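Se acaban las carreras de galgos en Stolgate

2023-12-30 | Redacción

Pues ya está: el canódromo de Stolgate cierra. Lo confirmó ayer la empresa que lo explota, Kiser, en un comunicado de 2 párrafos (sí, los conté, porque esperaba bastante más después de tantos meses de rumores) y la última reunión se corre mañana por la tarde. Después, se apagan los focos y los perros se van a casa. A la casa de alguien, espero. 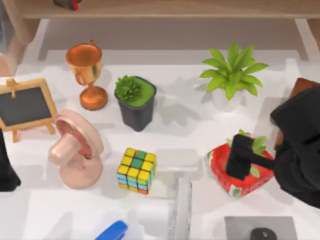

Porque esa es la pregunta que me hace todo el mundo desde que salió la noticia: ¿qué pasa con los galgos? En las perreras quedan 90 animales, según la empresa. La asociación Karaki, que lleva años recogiendo perros retirados en Drotivville, me cuenta por teléfono que ya tiene familias para buena parte de ellos y que el resto pasará el invierno en casas de acogida. Yo pregunté si podía apuntarme y me mandaron el formulario en dos minutos, ¡qué eficacia!

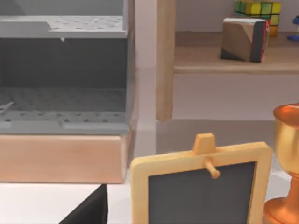
El cierre llega tras la recogida de firmas de otoño, que reunió 3,000 en un pueblo donde, vamos a ser sinceros, cuesta que la gente firme hasta un paquete. Hacían falta 2,000 para que el pleno debatiera la licencia, y en diciembre se votó no renovarla. Kiser pudo recurrir y prefirió dejarlo.

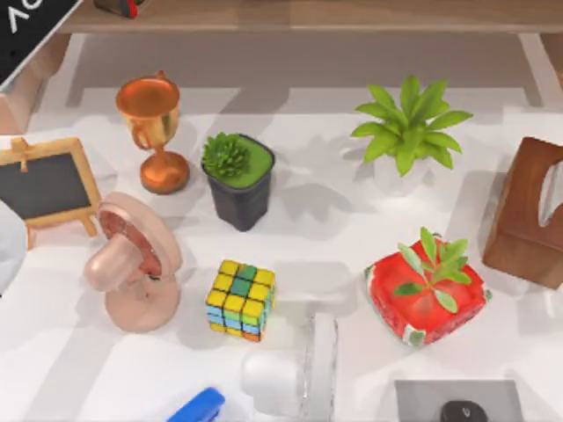
No todos están contentos, claro. He hablado con gente que lleva media vida yendo los domingos a la grada y que lo siente como una pérdida, y lo entiendo (mi abuelo me llevaba a mí también). Durante años, para muchas familias de aquí, una copa de color cobre con sus dos asas pequeñas, de esas que brillan en cualquier estantería, era un orgullo. Pero las gradas estaban cada vez más vacías y las apuestas se han ido a internet.

Del terreno no se sabe nada todavía. Se habla de un parque, se habla de pisos, y el ayuntamiento dice que en enero ya se verá.
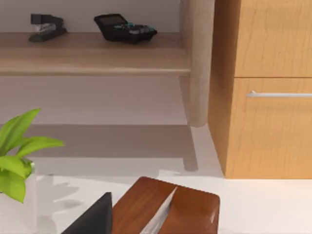 Grapadora y calculadora negras sobre un estante de madera clara.

Quien quiera adoptar puede escribir directamente a Karaki. Piden jardín cerrado o, en su defecto, ganas de pasear.

Últimas noticias
- Drotivville estrena horario en el refugio municipal
- El pleno de Stolgate aprueba las cuentas
- Cómo preparar la casa para un galgo adoptado

Contacto | © 2023 Todos los derechos reservados | Volver arriba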